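Betreff: Re: [hiphop-liste] Jemand das neue Tape von Zaravetti gehört?

Liebe Liste,
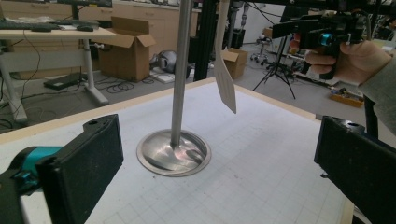
## Zu Magdys Frage

Magdy Ouali schrieb:

> Hallo zusammen,
>
> ich bin über einen Bekannten an "Kellden" geraten, das neue Tape von Zaravetti. 14 Stücke, kostenlos zum Runterladen, und ich werde nicht schlau daraus. Die ersten zwei Tracks fand ich großartig, danach ist mir das alles zu lang und zu neblig. Hat es jemand ganz gehört? Lohnt sich die zweite Hälfte? Und weiß jemand, wer die Beats gebaut hat? Auf der Seite steht nur "Munari", und unter dem Namen finde ich nichts außer Möbeln und Kinderbüchern.
>
> Außerdem: Wie steht ihr inzwischen zu Tapes, die zur Hälfte aus Skits bestehen?
>
> Grüße
> Magdy

Lieber Magdy, wie schön, dass hier mal wieder jemand nach Musik fragt! Die letzten Wochen ging es ja fast nur noch um Tonabnehmer und Versandkosten (ich nehme mich da ausdrücklich nicht aus, ich war beim Thema Nadeln leider eine der Lautesten). Ich habe "Kellden" inzwischen bestimmt 8 Mal durchgehört, meistens abends beim Kochen. Es ist gerade Ramadan, meine halbe Hausgemeinschaft isst erst nach Sonnenuntergang, und ich habe mich dem Rhythmus einfach angeschlossen, weil es zusammen mehr Spaß macht. Da steht man dann lange am Herd und hat Zeit für ein ganzes Tape am Stück.

## Die erste Hälfte

Bei den ersten beiden Stücken sind wir uns völlig einig. "Bahnsteigkante" ist für mich der beste Opener, den ich dieses Jahr aus der Ecke gehört habe. Wie er da in den Beat reinstolpert, eigentlich einen halben Takt zu spät, und dann zieht er das einfach durch, bis man glaubt, alle anderen wären zu früh dran. Und der zweite Track, der mit der Orgel: Da musste ich beim ersten Mal den Herd runterdrehen und mich hinsetzen. Die Zeile mit der Mutter und dem Parkschein werde ich wohl nicht mehr los.

Danach kommt die Strecke, auf der du ausgestiegen bist, und das kann ich gut verstehen. Track drei bis sechs gehen ineinander über, ohne Hook, teilweise ohne Drums. Mir hat es geholfen, die vier als ein einziges langes Stück zu hören. Er erzählt da nämlich eine zusammenhängende Geschichte, von dem Umzug und dem Bruder, der die Kisten nicht abholt. Wenn man die Tracks einzeln in eine Playlist wirft, bleibt davon fast nichts übrig. Über Kopfhörer sind sie übrigens deutlich besser als über meine Küchenbox, die untenrum alles zu Brei macht.

Was mich wirklich stört, ist Track sieben. Dieses Vocal-Sample läuft über vier Minuten und ist so laut gemischt, dass man ihn kaum versteht. Vielleicht Absicht, aber ich habe mich da jedes Mal geärgert und beim letzten Durchgang vorgespult. Bitte nicht weitersagen.

## Die zweite Hälfte

Ja, lohnt sich! Unbedingt! Ab Track neun wird es viel wärmer, und der Mann traut sich plötzlich auch wieder, lustig zu sein. "Zone B" ist ein richtiger kleiner Hit, der hätte meiner Meinung nach nach vorne gehört, auf Platz drei oder so, dann wären dir und vermutlich vielen anderen die Nebelstücke nicht so schwer geworden. Auf Track elf rappt außerdem eine Frau mit, die nirgends genannt wird. Ich habe einen Verdacht, schreibe ihn aber lieber nicht auf eine Liste mit 217 Leuten, bevor ich es sicher weiß. Wer die Stimme erkennt, darf mir gern direkt mailen.

Der letzte Track ist dann wieder so ein Fall. Eigentlich nur noch der Beat vom Anfang, rückwärts, und er liest dazu irgendetwas vor, das wie eine Betriebskostenabrechnung klingt. Mein Nachbar fand es prätentiös, ich war gerührt. Wir haben uns beim Abwasch noch eine ganze Weile darüber gestritten, und am Ende hat er sich das Tape doch von mir aufs Telefon schicken lassen.

## Wer ist Munari?

Soweit ich weiß, ist das gar keine einzelne Person. Es sind 2 Produzenten, die sich den Namen teilen und früher für Battle-Abende Instrumentals gemacht haben. Auf einem der alten Sampler, die hier mal herumgingen, müssten Sachen von ihnen drauf sein, damals noch viel härter und sehr sampelig. Ich habe die CD irgendwo im Keller und suche sie dir gern heraus, es kann aber dauern, da unten sieht es schlimm aus. Falls noch jemand von euch den Sampler hat und schneller ist als ich, nur zu.

Im September sollen die beiden angeblich ein reines Instrumentalalbum herausbringen. Das habe ich aber nur aus zweiter Hand, also bitte mit Vorsicht genießen.

## Skits

Da bin ich altmodisch. Ich mag Skits, wenn sie kurz sind und beim dritten Hören noch etwas hergeben. Auf "Kellden" gibt es, wenn ich ehrlich bin, einen guten (der Anrufbeantworter) und mehrere, bei denen offenbar alle im Studio furchtbar gelacht haben. Das ist ja auch schön für sie. Aber zur Hälfte Skits, wie du schreibst, das kommt mir zu streng vor, auch wenn einzelne davon bis zu zwei Minuten dauern und sich länger anfühlen. Früher habe ich mir beim Überspielen auf Kassette die Skits herausgeschnitten und es hinterher fast immer bereut, weil dem Album dann irgendwie die Luft fehlte.

Mich würde jetzt interessieren, wie die anderen das sehen. Hört ihr solche Tapes überhaupt noch am Stück? Ich merke bei mir selbst, dass ich dafür fast schon eine Beschäftigung für die Hände brauche, Gemüse schneiden oder Wäsche zusammenlegen, sonst lande ich nach drei Stücken bei irgendetwas anderem. Das war mal anders, da lag ich auf dem Teppich und habe das Booklet auswendig gelernt.

Magdy, gib dem Ding bitte noch eine Chance und schreib dann, ob dich "Zone B" auch so erwischt hat. Und wenn du es danach immer noch zu neblig findest, streiten wir uns hier ganz in Ruhe weiter.

Ganz herzliche Grüße in die Runde
Vasylyna Boiko

PS: Wer mir neulich wegen der doppelten Maxi geschrieben hat: Sie ist noch da, ich habe nur deine Adresse verlegt. Melde dich bitte noch mal!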